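Building at Home and in Shared Workshops
Session 4 handout: Grippers, small parts, and what a demonstration is worth
Tutor: Kourosh Shojaei

Bring this with you in June, along with your build log. If your log still says "gripper works", cross that out before you arrive and write down what it picked up, from where, and how many tries you gave it.

4.1 Where we left off

Last session we fitted fingers to the hand-held tool and argued over whether the parallel jaw was good enough. Several of you wanted to go straight to soft fingers after reading the Trulura build pages. I have read them too. They are well written and the videos are lovely, and I could not find a single failed grasp in any of them. Treat that as a warning. A home build that never drops anything has been filmed by someone who stops filming when it drops things.

We are staying with plain rigid fingers for now. They are cheap, they are easy to file down, and when they fail you can usually see why.

4.2 Small round parts

Small, shallow, round things are where most bench grippers come unstuck. Two flat fingers meet a circle at two points, and if those points are not opposite each other the part turns, skates off or tips up. A low rim makes it worse. Come in a little too high and the fingers close over the top of it; come in too low and you are pushing on the bench.

The usual advice is to centre the jaws over the part and close. Fine, but centring is the whole job. If one finger arrives well before the other, it shoves the part across the surface until the second finger catches up. On a smooth bench you may get away with this, and plenty of builders call it "self-centring" as though they had designed it. Try the same move on a rubber mat and see how proud you feel.

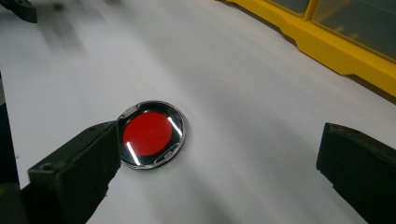
So the first exercise is about approach, and closing comes second. Put a red disc in its clear case on the white bench. Bring the open jaws down so that the part sits nearer to one finger than the other, stop, and write down which side. Then close slowly and measure how far the case has moved. Do 25 closes from the left and 25 from the right. I expect the two sets to differ, and I would like you to tell me why before you reach for a spanner.

Points to watch:

Clear rims catch the light. If you are using a camera to find the part, a streak of glare can look like an edge. Most home-made detection scripts lock on to the coloured disc, which may not sit in the middle of its case. You will then be centring on the wrong thing with great confidence.

Tabs and notches matter. A finger that lands on a tab will not behave like one that lands on plain rim. Turn the case between tries or your results will only hold for one angle.

Keep storage bins clear of the jaw travel. The Marinescu notes suggest leaving them close to save time. I disagree, having knocked over enough of them.

4.3 Counting honestly

The Dinent workshop group put out a log of 3,453 grasps on a shared bench. It is a big number and people quote it as if size settled the matter. Read the columns. One part, one bench, one lamp, and a person resetting the part to a pencil mark each time. That tells you the motor survived. It says very little about whether the thing can pick up a part you dropped there yourself.

I would sooner see 48 tries with the part put down carelessly and the misses left in. If 45 of them come up, good. The other three are the useful part of your log, so describe them properly - where the finger touched, what moved, what you changed.

4.4 On buying your way out

Someone will ask about the Gustesach finger pads. They are grippy, I have a set, and they do help with slipping. They do nothing at all for a jaw that arrives off-centre. Do the exercise with bare fingers first, then with pads if you must, and keep the two sets of results apart.

For next time

Finish both sets of closes. Bring the numbers on paper. Bring one failure you cannot explain. Those who share a tool, agree between you who resets the part, and stick to the same person for a whole set.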